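Trellham asks households to move laundry to the evening while the Carach main is replaced

Posted 2026-07-27

If your shower has been a little sad in the mornings lately, you are in good company. The Trellham water office is asking everyone on the east side of town to hold off on laundry between six and ten in the morning for as long as crews are working on the Carach main, the old pipe that runs down from the reservoir and feeds pretty much every house between the river and the Lullutton road.

The request covers 2,508 households. It is a request and there are no fines attached, a point that Noémie Marchand, who runs the water office, was keen to get across when she stopped to talk outside the town hall. "People have been lovely so far," she said. "I'd much rather ask nicely and have folks help out than send anybody a stern letter over a load of towels."

The pipe was due for replacement years ago, and anyone who remembers the break on Olivares Street (and the week of muddy lawns that came after it!) will know why the town didn't want to wait any longer. Crews are laying the new line in short sections so that no street goes dry for more than a few hours. In the meantime the east side is being fed through a smaller bypass, and that bypass has its limits when a whole neighborhood gets up, showers, makes coffee and puts a wash on before work.
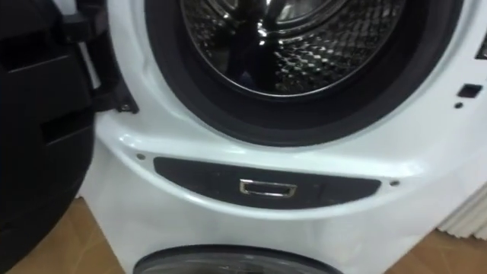 What time of day is best for running a load?

Any time after eight in the evening, according to the water office. Early afternoon is fine too, and weekends follow the same hours as weekdays.

Of all the things that could be shifted, laundry seemed the kindest one to pick. Nobody wants to be told when to bathe the children. A basket of clothes can usually sit until after supper, though, and Marchand said her office looked at dishwashers and lawn sprinklers as well before settling on it. Sprinklers were already limited under the summer rules. Dishwashers, she found, mostly run at night anyway.

The office tried the idea out in March on a single loop of streets near the school, with 41 homes taking part for two weeks. Morning pressure on that loop held up well enough that the engineers were comfortable going ahead with the bypass at its present size, and that in turn saved the town from renting a second pump for the summer. Several of those families have kept to their evening laundry habit ever since, one of them because the teenagers have been put in charge of it and will not do anything before noon.

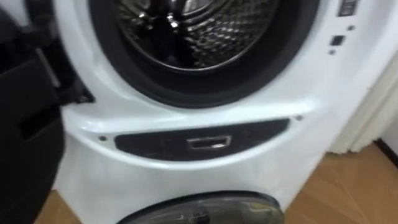 Cloudy water and what to do about it

Some homes may notice water with a slight rusty tint on the days when a new section is joined up. The water office says this comes from old sediment getting stirred along the pipe, and that it should clear once a cold tap has been left open for a few minutes. It's a nuisance more than anything, but it can be hard on a load of whites, and several people on Olivares Street found that out in the first week of work.

If you do end up with marks on your clothes, please don't put them in the dryer, as the heat can set the stain. Wash them again once the water is clear. The office has set aside 200 bottles of rust remover meant for laundry, and they can be picked up at the front counter of the town hall, one to a household, with no paperwork beyond your street name. It's worth reading the label before you use it on anything delicate.

Notices will go on doors the afternoon before each joining. They are bright orange this time. The last ones were pale gray and a good many went out with the junk mail, and we may as well confess that ours was one of them.

Not everyone is finding the change easy, and that deserves saying. Estela Iturra has lived above the bakery on Carach Lane for most of her life, and she does the washing for herself, her sister and two grandsons who both play soccer. She likes to have everything on the line by seven so that it's dry by lunch. 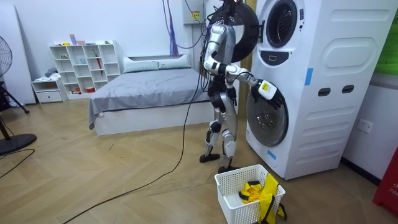
She has come up with a compromise, which is to wash after supper, hang what she can on the landing overnight and carry it down to the yard first thing. "The sheets are the trouble," she told us over a very good slice of plum cake. "You can't hang a sheet on a landing unless you want to fight your way through it to get to the bathroom." Her neighbors downstairs, who start baking at three in the morning and use a fair bit of water themselves, have offered her the line behind the shop, where it stays warm from the ovens. She was thinking it over when we left.

The bakery, by the way, is exempt, along with the clinic, the school kitchen and the coin laundry on the Lullutton road. The coin laundry sits on the west main and isn't affected by the work at all. Its owners have agreed to open an hour earlier through the summer for anyone who really does need a morning wash, and we hear the change machine has been fixed at long last. Residents over the age of 80 can also ask to be left out of the request entirely, and a phone call to the water office is all it takes. The same goes for anyone washing for a new baby or for someone who is ill at home.

As for how long all this will go on, the crews are nearly halfway along the route. The stretch still to come includes the crossing under the river bridge, where the ground is rocky and nobody wants to promise a date. Marchand's best guess is that the bypass will come out before the leaves do, and she laughed and asked us to print the word "guess" in large letters. We have only the one size, but there it is.
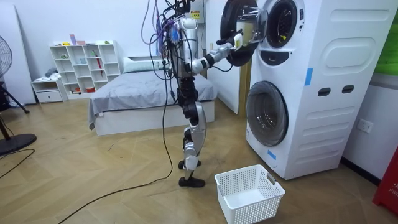
Where to call

The water office is open at the town hall during regular hours, and there is an answering machine for the evenings that does get listened to. Please ring if your pressure drops outside the morning hours, or if your water hasn't cleared by the end of the day. Street by street dates for the next sections are pinned up inside the front entrance of the town hall and in the window of the Lullutton road coin laundry, and they'll be replaced whenever the plan changes.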